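Library > Cloud Basics > Chapter 5

Print this page | E-mail this page

Chapter 5
Where the Data Lives: Regions, Zones and Moving Day

Most people picture the cloud as one place. Wrong picture. A provider runs data centers in groups, and each group is called a region. Inside a region, two or more zones. Separate power, separate network lines. Lose one zone, the other keeps going. That's the plan anyway.

Start with a case. Waremberg, a mid-size parts distributor, kept everything in a server room behind the loading dock. 1463 virtual machines by the last audit, plenty of them idle. In February the cooling failed. Orders stopped for 5 hours. Management wanted out of the building, and fast.

They picked Rakodix as provider. Two regions on offer, Timmont and Ďurica. Timmont closer, so lower latency. Ďurica cheaper, but storage prices only, compute the same. Keep that in mind, it comes back in the excercises.

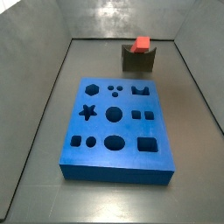

First mistake: moving machines one for one. Same sizes, same disks, same idle boxes, now with a monthly bill. Lift and shift, as it's called. Quick to do. Costly to keep. The team should of measured load before choosing sizes, and section 5.2 goes through how.

Second mistake: backups in the same region as the live data. A zone failure, fine. A region failure, everything gone at once. Copying to Ďurica fixed it, though transfer fees showed up on the next bill. Over 1790 dollars, and no line for it in the budget.

Terms to know before going on: region, zone, latency, egress fee, rightsizing. Definitions in the margin of the next section. Read them first, then the pricing tables. The tables make little sense otherwise.

5.1 starts with regions.

Last revised Sep 9, 2021 | Contact | Copyright, all rights reserved | Back to top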